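Tuder Wrist-View Grasp Set: data card

Maintainer: Serena Melis
Version: second release, February 17, 2018
Status: frozen. Fixes go into the Stisau branch and will not be merged here.

What this is

Tuder is a set of short recordings from a four-finger-and-thumb hand, taken with a small camera at the wrist. We used it to test one question: can a model tell from the wrist view alone when a grasp has settled, with no force reading at all? The set holds 1029 clips. Each clip covers one attempt on one object and has a contact label for every video frame.

The hand takes up a large part of most images. We kept it that way. Cropping the hand out in the first release removed the finger joints, and the model did worse without them.

Sign-off was done in November, before the label format changed. If you have files from before then, run the convert script first.

Contents

1. Open-hand clips. The fingers are clear of everything or close to a white surface, and every contact label should be zero. They are used to measure false alarms. The wrist turns a lot in these, so the room often comes out sideways, with ceiling lights down one side. Do not rotate the images to level the room. The joint readings are stored in hand coordinates and will no longer match.
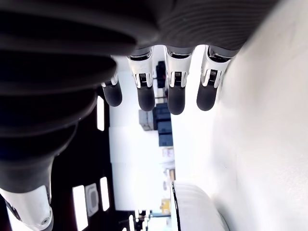
2. Approach clips. The hand nears an object and the clip stops before first touch. These are the hardest to label. A fingertip can sit so near a rim in the image that two labelers disagree on whether it has touched. When they disagreed, a third person decided, and the "disputed" flag is set to 1. Please report scores with and without the disputed clips.

Background clutter stays in. Cases, stands and ceiling lights show up behind the fingers, and bright panels can wash out the edge of a white object. We did not correct exposure.
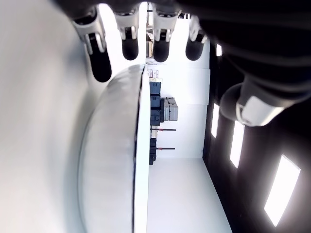
Approach clip: leftmost fingertip just above the rim of a white curved object.

3. Hold clips. The hand is on the object and the contact labels are on for at least one digit. Fruit is the main object type here. The thumb is often mostly out of view in these clips, so its label comes from the motor reading and has its own column, "thumb_src". Treat it as less reliable than the finger labels.
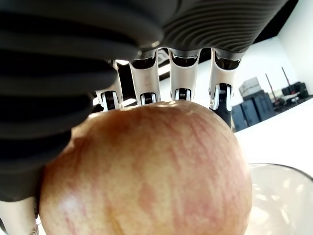
Hold clip: four fingers over an apple, glass bowl at lower right.

Method in short

The baseline is called Plesadura. It takes 6 images in a row, plus joint angles, and gives one score per digit. A grasp counts as settled when the scores stay above the cutoff for 19 steps. We trained for 60 epochs and kept the last checkpoint. There was no tuning on the test split.

Main result: joint angles alone find most holds but call settled too early on soft objects. Adding the wrist view cuts the early calls. It does little for approach clips, and on disputed ones the model is no better than guessing.

Known problems

- Clear objects are under-represented. They mostly appear beside the target and are seldom the target themselves.
- Window light changes during the day and is not logged.
- Dark parts of the hand lose detail in the shade. The Cordeiro filter helps a little but adds noise - we leave it off by default.
- Object names were typed by hand. Expect "bowl", "Bowl" and "bowl_w" for the same thing.

Splits

Splits are by object, so no object in test appears in train. Do not reshuffle by clip. Neighboring clips of one object look nearly the same and the scores will come out too high.

Send label errors to Serena Melis with the clip number and the frame index.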